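4.3. Dónde se queda la gente: los bordes de la plaza

Los resultados del apartado anterior describían el paso; los de este describen la permanencia, que es donde Horotholm empieza a ponerse interesante de verdad. Una plaza grande y pavimentada se lee en plano como un vacío, y durante años la bibliografía local la trató así: una superficie que se cruza. Nuestros registros cuentan otra historia, y confesamos que la regularidad con que apareció nos sorprendió incluso a quienes la habíamos propuesto como hipótesis.

De las 477 estancias anotadas (entendemos por estancia toda permanencia en un mismo punto superior a dos minutos), solo 32 tuvieron lugar en la superficie central, sin apoyo alguno a menos de tres metros. El resto se repartió entre los límites: muros bajos, setos, bordillos, cambios de cota. ¡Es una proporción magnífica para quien trabaja con espacios abiertos! Significa que un elemento de altura muy modesta, de los que en un proyecto se resuelven en una línea del presupuesto, está organizando la vida social del conjunto.

Conviene distinguir dos tipos de borde, que en la primera versión de la ficha de campo figuraban juntos y que separamos después de la prueba piloto de diciembre. El primero es el borde de respaldo: un plano vertical bajo y continuo junto al cual alguien puede agacharse o sentarse en el suelo, dejar sus cosas al lado y mirar hacia el espacio abierto. El segundo es el borde de escalón, en el que un bordillo separa dos franjas a distinta altura y la gente se concentra en la más alta. Los usos difieren bastante. En el borde de respaldo predominan las estancias individuales, bien espaciadas entre sí y a menudo largas; en el de escalón aparecen los grupos, de pie, con entradas y salidas constantes.

La figura 3 recoge los dos tipos en una misma vista. A la izquierda, dos personas se han instalado cerca del límite bajo, a cierta distancia una de otra y cada una con un bulto oscuro próximo; a la derecha, al otro lado del bordillo de canto blanco, la franja ligeramente elevada reúne a muchas más. Entre ambas queda el enlosado gris, cuyas juntas oscuras refuerzan la profundidad y, a nuestro juicio, también la sensación de exposición de quien se detiene en medio. 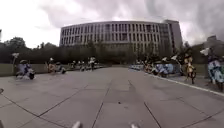 Figura 3. Plaza enlosada con borde de respaldo (izquierda) y borde de escalón (derecha), bajo cielo cubierto. Al fondo, edificio de fachada curva tras una banda de arbolado.

Un detalle merece comentario aparte. Junto al límite izquierdo se alza un palo alto rematado por un objeto blanco, parecido a una banderita o a una cabeza de títere. No podemos asignarle un uso a partir de la fotografía, pero la ficha ya contemplaba una casilla para los objetos elevados -- banderas, varas, globos, sombrillas -- porque en Poritura, nuestro caso de contraste, resultaron ser excelentes marcadores de posición: se ven desde lejos y dan cuerpo a un lugar que el pavimento no distingue de ningún otro.

La comparación con Poritura refuerza el argumento. Allí la plaza tiene 3000 metros cuadrados y carece de límites bajos continuos, y las 80 estancias que registramos se agruparon en torno a las farolas y a la única fuente. La gente buscó bordes donde apenas los había. Queda pendiente comprobar si el efecto se mantiene con sol directo, cuando la sombra compite con el apoyo como criterio de elección; las sesiones analizadas en este apartado corresponden todas a cielo cubierto, y el apartado 4.4 aborda la cuestión con los datos de verano.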